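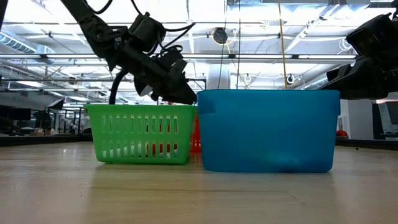

Two arms over the sorting table, Fetton open day.

Home | Syllabus | Handouts | Field visits | Contact

Filed under: Field Visits, Intro to Automation

Notes for everybody who missed the bus (and for those of you who came and spent the whole time at the snack table!). Gladys Huamán showed us the marker job, and I loved it. You'd think picking up a dry erase marker is nothing. Try it with two stiff fingers and no sense of touch! The grip has to land on the barrel, pretty much square, or the thing rolls away from you.

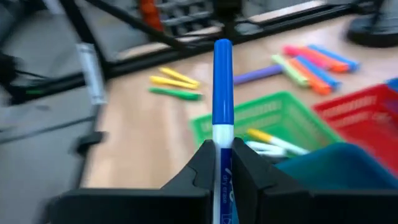
Gladys told us her group ran 366 practice picks before the open day, and the ones that gave them grief were markers lying across each other. Remember the word "occlusion" from week 2? Same problem. If one marker hides part of another, the software has to guess where the hidden end is.
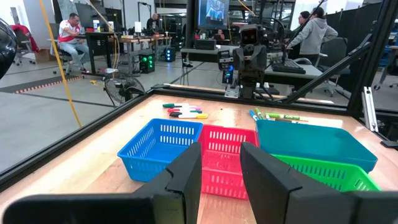

I also asked about the wrist camera, and she said it helps most in the last bit of the reach, when the arm itself gets in the way of the fixed one. Write that down, it's on the May test.

For next class: read the Castaño chapter up to page 85, then give me 15 lines on how you'd deal with a pile of overlapping markers. Sketches welcome, messy ones too.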